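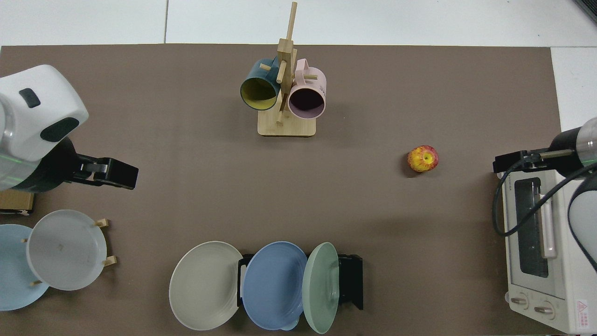 When do we call a run clean enough to keep? When the start pose, the object list and the stop reason are all written down before anyone looks at the score. If one is missing, the run goes in the scrap folder, however pretty it was.

May, 4:40 pm, Sovunstead bench. Mirjam Strebel and I finally sat down with the Skerkotero rules, and wow, we'd been sloppy! Half my old entries say "reset as usual" (usual to whom?). So from run 141 on, the layout gets checked against the reference sheet, and whoever resets the table signs for it, me included. Emiko Okabe wants the sheet taped up by the stop button and I'm all for that.

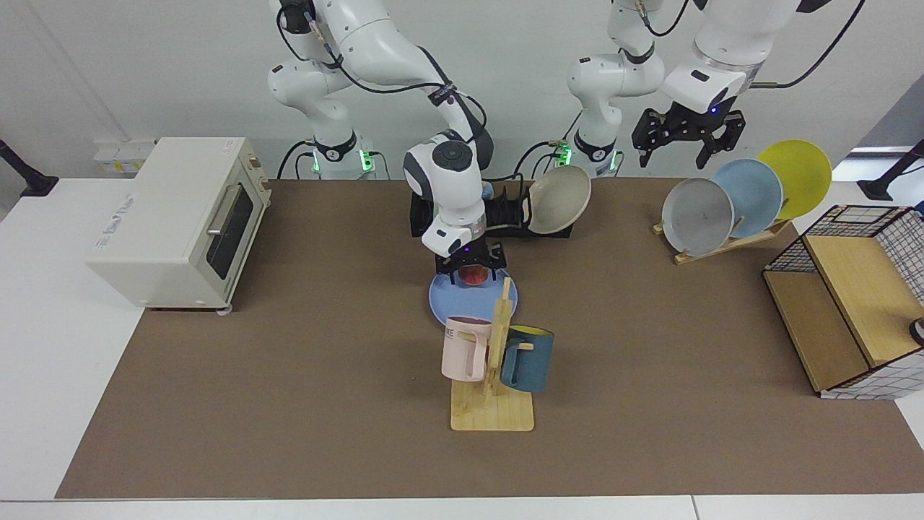
Second thing, hands. We agreed on 2 people per session, one at the stop and one at the log, and no reaching over the mat while either arm is enabled. I know, I know, I've done it to nudge a plate. Now it's disable, nudge, enable, and the nudge goes in the log as an intervention. Mirjam wants the run thrown out too; I'd keep it with a flag. Still arguing.

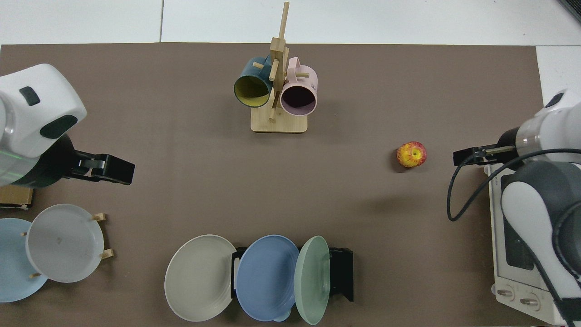 Oh, and file names! The Uchida folder has 1172 entries and I found three different spellings of "apple" in there. Lowercase, singular, no colors unless there are two of the same thing. I'll fix the old ones over the next few evenings. Emiko is asking Romgate if their checklist has anything on gripper speed near ceramics, and until she hears back we stay on the slow profile.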